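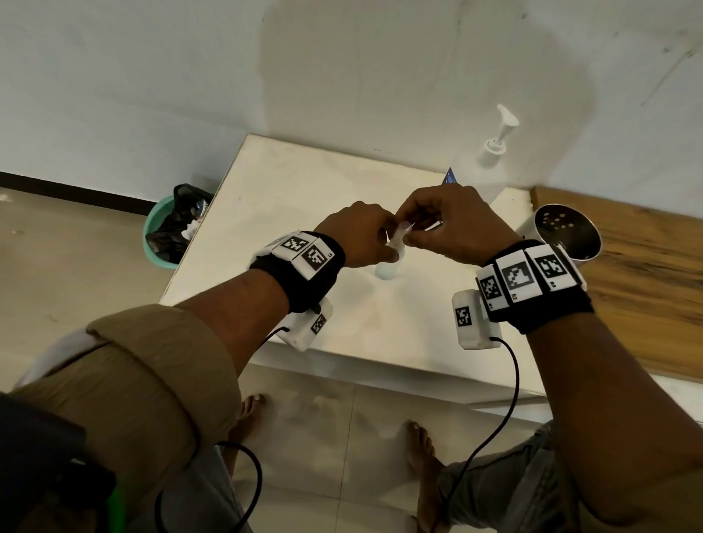
Visit to Bilska, refill and returns department, 16/12/2019

I had asked to see the returns side of Bilska and not the main filling hall, which most visitors get and which has been automated for years. The company sells pump bottles and small sprays to hotels and guesthouses, takes the empties and part-used ones back, and sends them out again. The filling hall runs with very few people in it. Returns is the opposite. It has 40 people on two shifts, and almost everything there is done by hand.

Štefánia Tóth runs the department and walked me through it. She has been at the site since it belonged to Kováčik and still uses the old name for the building when she forgets. We started at the unloading door, where crates come off the truck and get weighed. A good day is 4000 pieces. In May, before the hotel season, it goes higher and they borrow people from packing.

The belt and the sorter

The first thing that changed was sorting. Until last spring every crate was tipped onto a long bench and people picked out bottles by size and type. A belt with a camera above it now does this, and three air nozzles push the bottles into bins. It was noisier than I expected. You have to raise your voice within a few yards of it, and the people who used to talk across the bench now wear ear protection and don't.

Nine people worked the old bench. Two look after the belt. The others moved to refill, inspection and, in one case, the office. Tóth said there were no layoffs, and the two operators I spoke to during the break said the same, though one of them added that four temporary contracts had ended in the summer and were not renewed. I asked Tóth about that later and she confirmed it.

Pay stayed the same for those who moved. The shift bonus for the bench did not move with them, and this is still being argued over.

What is left to the hands

After sorting, the bottles are opened, leftovers are poured off and measured, the pumps and nozzles are checked, and the outside is wiped. The machine builder Jodero was asked two years ago to quote for the whole sequence and declined part of it. Caps are stiff or loose, stems get stuck, and what is left in a bottle may be thin as water or thick as glue. A person adjusts without noticing. The first test machine cracked a lot of plastic.

So Jodero is now recording how people do it. The wrist straps carry square black-and-white markers on tiles, with a small box slung underneath and a cable running down, and they are worn on both arms for the whole session. The work is ordinary. Pick up a spray bottle, press the top, wipe, put it back, take the next thing. Sessions are done at a plain white table against a wall, away from the line.

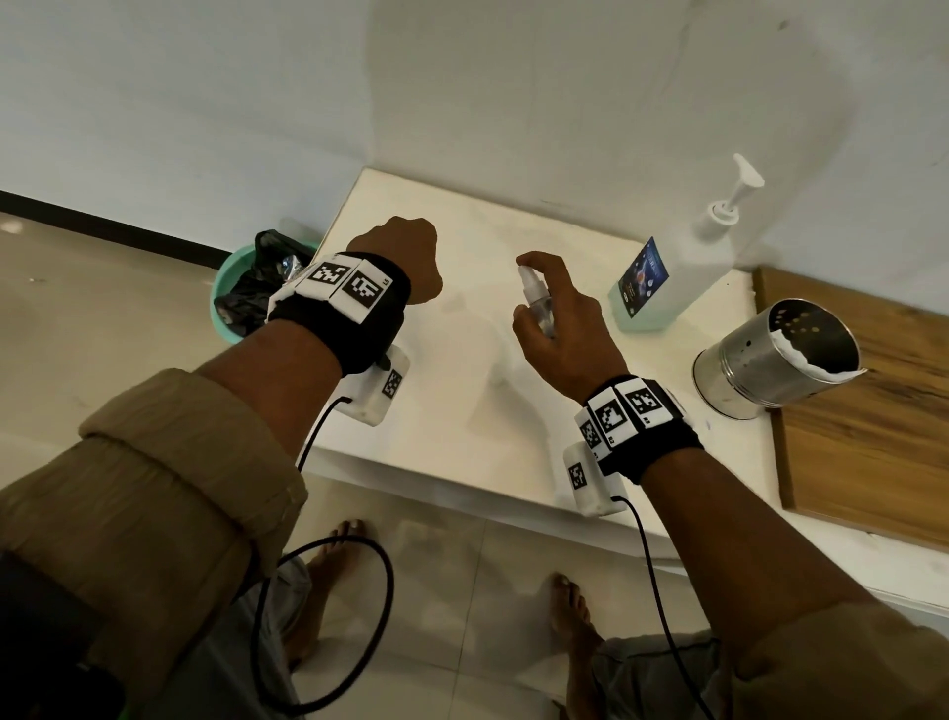

Misaki Hirose is in charge of the recordings for Jodero and was on site all day. Her target is 200 sessions before the next test machine is built. She would not say how many she has so far, only that it is going slower than planned. People are free to refuse, and several have. Those who take part are paid their normal rate plus an hour.

The complaint I heard most was about the cables, which have to be kept clear of the table edge. Next was the feeling of being watched. One woman told me she had caught herself working more neatly than she ever does at the line, and wondered what use that would be to a robot. Hirose said she hears this a lot and asks people to do the same job again later in the session, when they have stopped thinking about it.

I also asked who owns the recordings. The answer was that Jodero does, under the contract, and that Bilska can ask for its own to be deleted for two years afterward. The workers sign a one-page form. I read it, and it doesn't say what happens if somebody leaves the company. Tóth made a note of that.

The pouring step

Pouring off is the step everyone wanted to talk about. A bottle is tipped over a small clear cup, one hand on each, and the stream has to be kept thin. Go too fast and it runs over the rim. At the line the amount is written on a sheet, since hotels get a credit for what comes back. Older hands say they can judge it from the weight of the bottle before they tip it.

Tóth thinks pouring will be the last thing handed over, and she would be glad to see it go. Wrist trouble is the most common reason for sick days in her department. Opening and tipping bottles for a full shift is hard on the hands, and she has two people on lighter work for it now. The operators were more divided. Some would give it up tomorrow. Others pointed out that it is the one seated job in the room.

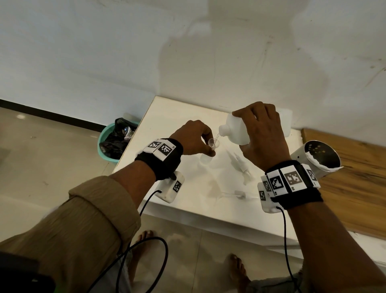 Training and the Didinach desk

The last stop was a desk with two screens, running a program called Didinach. It shows what the sorter is doing and lets an operator correct it when a bottle goes to the wrong bin. Six people from the old bench have been trained on it. The course took four afternoons and was held in the canteen, with the coffee machine going.

The man at the desk had sorted by hand for eleven years. He said the work is easier on his back and that the day is longer. Most of the corrections are for labels that have come off, and for one older bottle shape the camera keeps taking for a newer one. He knows that shape from across the room. His corrections are sent to the supplier each week, and he hasn't been told whether anyone uses them.

He would like a second chair at the desk so that new people can sit and watch. It was ordered in the fall.

Practical notes

Visits are by appointment and take half a day. Closed shoes are needed in the hall, and ear protection is handed out at the unloading door. The bus from the station stops at the gate but only runs before nine and after three, so I walked back along the main road – a little under half an hour, with no sidewalk for the second half. Tóth has offered a second visit once the new test machine is in place, and I plan to go.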